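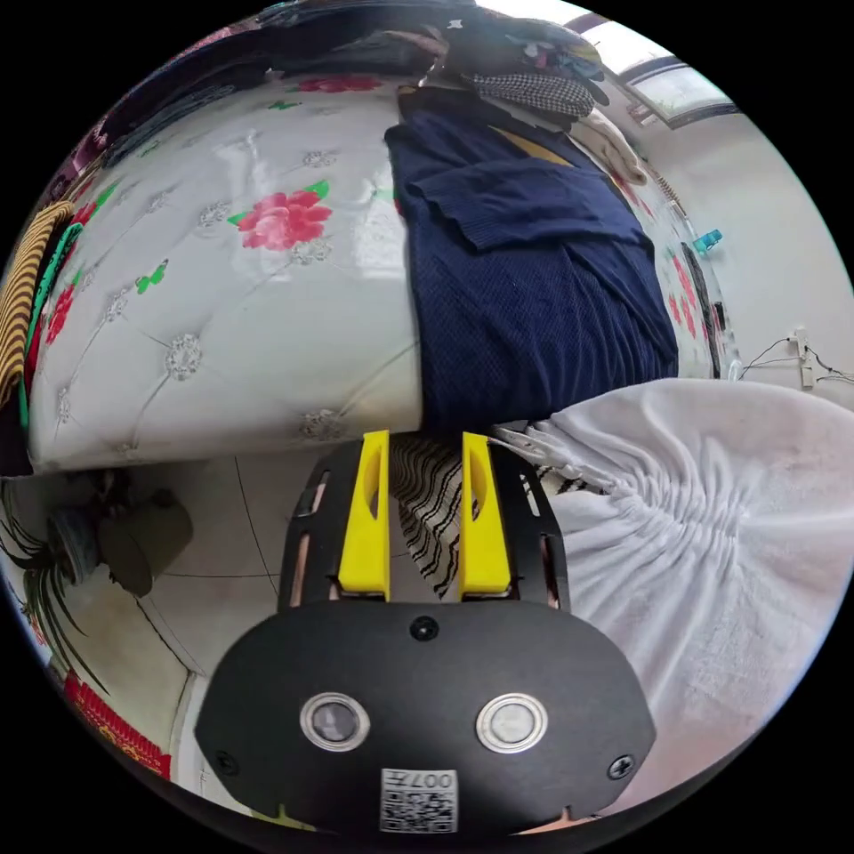 Prulis went down again at 2 in the morning, and I was the one on call, so I got to hear it from my own phone in my own dark kitchen. Prulis is our planner. It decides where a sleeve goes. I wrote most of it and I love it the way you love a dog that eats shoes.

The log said the usual thing: fold goal accepted, grasp point found, grasp point lost. Then 200 retries, all of them at a collar! I made toast and read every single one (I know, I know), and somewhere in there I decided Maihi was lying to it. Maihi does the perception, and it had a sweater down as two sweaters, one navy and one mustard, lying very close together. 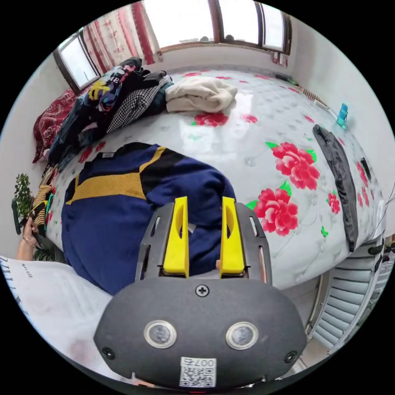

You're blaming perception because you wrote the planner, the message from Gridivis said, and please look at your timestamps before you touch our masks. I hadn't told them anything yet. They just had the same alert and knew me.

So I looked at my timestamps. Run 2988, the one with the stripe, was 10 frames behind the whole way through – the planner kept reaching for a collar where the collar used to be. 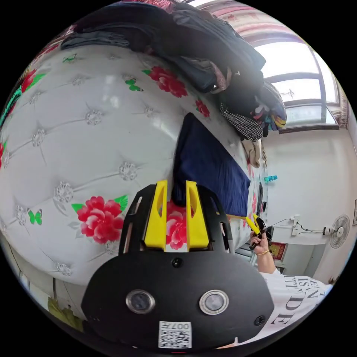 I fixed the buffer in one line and then sat there feeling awful, as I'd already typed half a very rude ticket. I deleted it and replayed the run. The sweater was still two sweaters, so I wrote a polite ticket instead and sent it over with the plots attached. 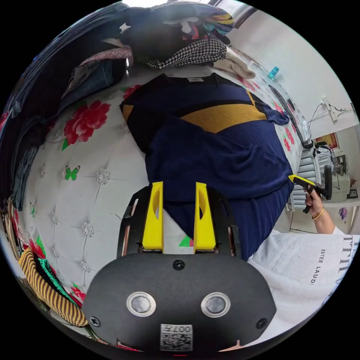 Fine, Mindberg wrote back before the toast was cold, it's two sweaters, we'll merge them on Saturday, now go to bed. I put the phone face down by the sink and went.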